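The Key in the Drawer

When the lease on a storage unit runs out of money, who gets to open the door? The question sounds small. In the town of Numport it took up two hearings and most of a judge's patience, and the ruling that came out of it in March is being read closely by defense lawyers across the state.

The facts are not in dispute. A man named Bassey rented a unit on the edge of town, paid for six months and then stopped. The operator, Plorarov Storage, sent him a late notice, then another. On day 22 after the missed payment, a manager cut the lock, looked inside and called the police. Two officers came, walked in without a warrant and carried out 69 boxes of prescription medicine, none of it prescribed to Bassey.

His lawyers did not argue that the boxes belonged to someone else. They argued that the officers had no right to go in.

The law on this has been settled in its outline for a long time. The Fourth Amendment covers places where a person has a reasonable expectation of privacy, and courts generally treat a rented storage unit as one of them. A landlord cannot usually consent to a police search of a tenant's space. The same goes for a hotel clerk and a guest's room. If the tenant has lost the space, though, the protection can go with it. A guest who stays past checkout and has been locked out is in a weaker position than one who is still paid up.

What made the Bassey case hard was the contract. It said the operator could deny access after 10 days and could hold a lien sale after 30. Between those two dates it said nothing at all about who controlled the contents. The manager went in during the gap.

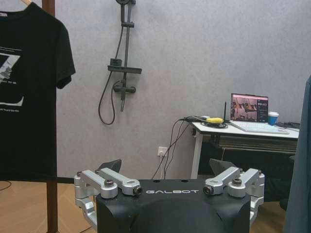 Catinca Lungu thinks the gap should never have mattered. Her view is that a lien gives a business a claim on property and a way to collect a debt, and that neither of those is the same as handing the government a key. If Bassey could have paid the $900 he owed and driven off with his things that afternoon, she says, then the unit was still his for the purposes that count.

The prosecution saw it the other way. Its brief leaned on the private search rule, under which police may look again at what a private person has already looked at. The manager had opened the door and seen boxes. The officers, the state said, saw the same boxes.

That argument ran into trouble on cross-examination. The manager testified that he had stood in the doorway and seen closed cartons. He had not opened one. The officers opened the first carton on the spot and the others at the station - all before anyone had called a magistrate.

The judge ruled for the defense on that point and left the larger one alone. She wrote that even if the operator had a right to enter, the officers went further than he had, and a closed carton keeps its own protection. The boxes were suppressed. She declined to say whether a tenant in the gap still has full rights in the unit itself, noting that she did not need to decide it.

Prosecutors have asked the appeals court to take the case. They cite a ruling from another county, Tallent, where a search was upheld after the rental had been formally ended and the tenant told so in writing. Bassey's side answers that he never got such a letter. Both late notices asked him to pay. Neither said the rental was over.

Plorarov has since rewritten its contract. The new version states that a tenant keeps the right to the contents until the sale, and tells managers to leave the unit alone and ask for a warrant if they suspect a crime. Briefs in the appeal are due before the summer recess, and Bassey is free on bond until the court decides whether to hear it.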